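Two Baskets: Sorting Small Things at Home and in the Classroom
Speaker notes, Nithin Pillai, Jillcombe parents and teachers evening, 20 Aug 2022
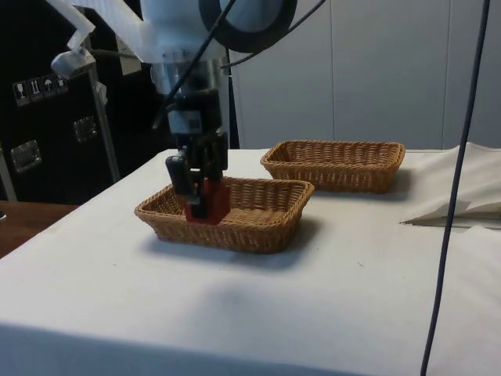 Start by thanking the hosts and checking the back row can hear. Then straight in. The talk is 25 minutes with questions after. If we start late, drop the section on labels.

Opening

I sort things for a living, more or less. I run the toy and materials library at Irnus, and what comes back to us comes back mixed. Blocks in with puzzle pieces, puzzle pieces in with crayons, one sock. In July we took in 183 returned sets. Most of the work on those sets was putting like with like, and we do nearly all of it with two shallow baskets on a table.

Tonight is about that method. It suits a kitchen table as well as a classroom. You don't need to buy anything if you already own two containers the same size.

Ask: who has a drawer or a box at home that everything ends up in? Wait for hands. Say mine is under the stairs.

Why two

People usually begin with too many containers. They line up a row of tubs, one for each kind of thing, and then they stand there with a marble in their hand deciding which tub it belongs in. Children do the same and give up sooner.

With two baskets the question is short. Is it a block, yes or no? Yes goes in the near one. No goes in the far one. When the pile is gone, the near basket is finished and you put it away. Tip the far basket out and start again with a new question.

It does mean some things get handled several times. Someone always raises this. Fine, they do. It still goes faster for us than the row of tubs, and a five-year-old can do it without asking for help.

Near and far

Put one basket close to you and the other behind it and off to the side a little. Don't put them edge to edge. If they touch, small things land on the rims and roll into the wrong one, and a child reaching for the far basket drags a sleeve through the near one.

The near basket should be the one you're filling with the thing you named. If the question is red blocks, red blocks go near.

Left-handed children may want the far basket over on the other side. Ask them.

The baskets

Show the pair from the bag. Pass them along the front row.

What to look for:
Same size and shape, so neither one looks like the important one.
Shallow. You want to see the floor of the basket from where you sit. In a deep one the first few things disappear and children start digging.
Open at the top, no lid, no handle across the middle.
Sides that lean out slightly. Easier to get fingers in and out.

I like wicker. It's light and it doesn't make much noise when a block goes in, and with eleven children in a room that matters to me a lot. The drawback is crumbs, and beads if the weave is loose. For beads use a baking tray. For sand use anything except wicker.

Brown wicker is also a calm background. A red block shows up on it very well. Tan or plain wood blocks are harder to spot, so for those I lay a sheet of white paper in the bottom.

To clean them, turn them over and tap, then go over them with a dry brush. I don't soak mine. I soaked a pair once and the bases dried out of shape, and they rocked on the table from then on.

The cloth

Put a plain pale cloth down first. Mine is an old sheet cut to fit the table. Anything that misses the basket stays where it fell and you can see it. On a bare table it rolls off and goes under the radiator.

Patterned cloths don't work. We tried one with small flowers and the children kept trying to pick up the flowers.

Creases are all right. I don't iron it. At the end you lift the four corners and shake out what's left.

Check the light before you start. A lamp behind your shoulder puts your own shadow right where you're working. Move the lamp, or move the table if you can.

One at a time

This is the part adults find hardest. Pick up one thing, put it in, let go. Don't scoop. Scooping feels quick and then you have to sort the basket as well as the pile.

Put it down inside the basket and then let go, with your fingers pointing down. Throwing is more fun, and they will throw. I let them have a minute of throwing at the end if there's time.

Demonstrate with the Fang blocks. Tip out the bag, name the question out loud, do five or six, then stop. Ask someone from the second row to come up and carry on. Don't correct them.

Choosing the question

Begin with color. Red or not red. After that shape, then size. Size is more trouble than you'd expect because big and small depend on what's next to it. Put one block on the cloth as the marker and ask whether each one is bigger than that.

Leave "does it belong to this set" for last. That's the one we need at the library and it's the one that causes arguments. At Irnus we keep a photo of each full set inside the lid of its box.

Labels (skip if late)

We used the Pretum stickers for a while and the children peeled them off. Now we tie a card to the rim with string. Draw the thing on the card, or just color it in. Take the card off when the question changes, or you'll have a basket marked red that's full of wheels.

When to stop

Fifteen minutes is plenty for under-fives. Stop with the pile half done if you need to. Fold the cloth over what's left and come back tomorrow. We leave ours on the side table overnight - just tell whoever cleans.

Questions I usually get

What about siblings of different ages? Give the younger one the color question and the older one the far basket when it's tipped out. Separate cloths if they fight.

Do the baskets have to match? No. It helps.

What do you do with the odd sock? There's a hook by the door.

Finish by pointing to the loan table. We've brought 4 pairs of baskets to lend out tonight. Sign the sheet, and bring them back to Irnus when you're done with them. The Fang blocks need to go back in my car.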